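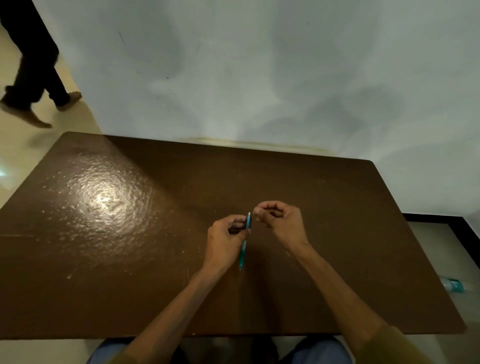

4. Mine wechseln und Stift prüfen

Gilt für alle Kugelschreiber der Reihe Pletari 55, auch für die älteren mit Gewinde hinten. Für den Pletari 134 bitte Abschnitt 5 lesen, dort sitzt die Mine anders.

Vorher: Tischplatte abwischen, Krümel weg. Alte Zeitung oder Küchenpapier bereitlegen. Gutes Licht, aber möglichst von der Seite — sonst spiegelt eine glatte Platte und die Feder ist schnell verlegt.

1. Stift senkrecht halten, Schreibspitze nach unten. Zwischen Daumen und Finger, nicht mit der ganzen Faust.

2. Mit der freien Hand das obere Ende fassen. Gegen den Uhrzeigersinn drehen, langsam. Geht es schwer: Gummihandschuh oder ein breites Gummiband, keine Zange.

3. Kopfteil abnehmen und ablegen. Feder bleibt meistens an der Mine hängen. Wenn nicht, Stift umdrehen und leicht klopfen.

4. Alte Mine herausziehen. Aufs Papier damit, nicht auf den Tisch.

5. Feder auf die neue Mine schieben, enges Ende zur Spitze. Nur Minen Zakora 534 verwenden. Andere passen zwar manchmal rein, stehen aber 2 mm vor.

6. Mine einsetzen, Kopfteil aufschrauben. Handfest reicht völig.

7. Probe: ein paar Kreise auf Schmierpapier. Kommt nichts, weiter kreisen, ohne Druck. Kommt immer noch nichts, Mine wieder raus und Sitz der Feder kontrollieren.

Hinweis: Neue Minen haben eine kleine Wachskugel an der Spitze. Vor dem Einsetzen abziehen, sonst schmiert es die ersten Zeilen.

Hinweis: Tinte auf der Tischplatte sofort mit feuchtem Tuch und etwas Spülmittel abnehmen. Eingetrocknete Flecken mit Brulteo Reiniger, erst an einer unauffälligen Stelle testen. Keine Scheuermilch — gibt Kratzer, die man im Gegenlicht dann immer sieht.

Achtung: Kleinteile. Feder und Kappe gehören nicht in Kinderhände. Beim Herausziehen der Feder Gesicht weg.

Achtung: Schaft nicht mit Aceton reinigen, Kunststoff wird trüb. Lauwarmes Wasser genügt, danach offen troknen lassen.

Ersatzfedern und Kopfteile über Pelkonen, Bestellungen bitte an Nga Chu, montags bis 16 Uhr. Farbe des Schafts mit angeben.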